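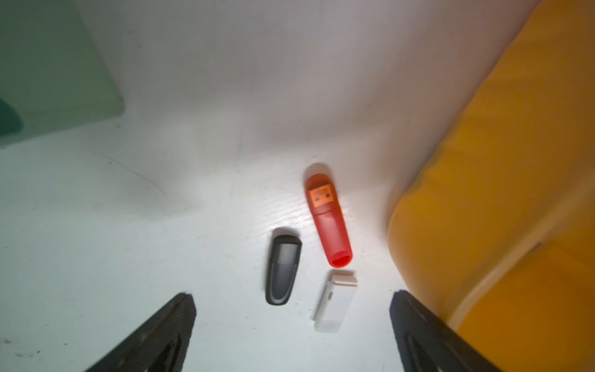

What should I do with a USB stick when I don't know what is on it?
Put it in the box at the front desk and write on a small piece of paper where you found it. Iolo Rowlands opens the box at 15:00 and tries to find the owner.

With this question we begin our April tidying of the shared desks in Kestcombe. Last year we collected 21 sticks, and for most of them we never found an owner. One of them had 837 photos from the Brelari trip, which many of you had asked for. So please look in your drawers and also in the pockets of your winter coat.

If the stick is yours, copy the files to the Hadgu folder and then put a label on it. A short name is enough. White and gray sticks are easy to lose on a white table, so a label in a strong color helps.

The same goes for papers.

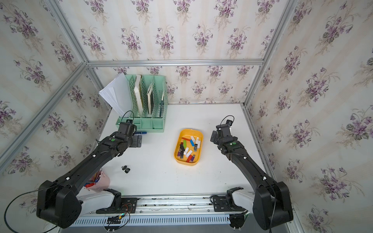
Santeri Lappalainen asked that we keep one file organizer on each table, in the back corner, so the middle stays free for work. Papers go in one part, books in another and pens in the last. Loose papers should stand straight, otherwise they slowly come out over the side. Markers also belong with the pens, and please close them well.

Old papers that you don't need can go to the Fodeck bin beside the stairs. It will be emptied 2 times during the month. If you find a book with the library stamp, please bring it back yourself, as we had some confusion with this last time.

Labels are in the top drawer at the front desk.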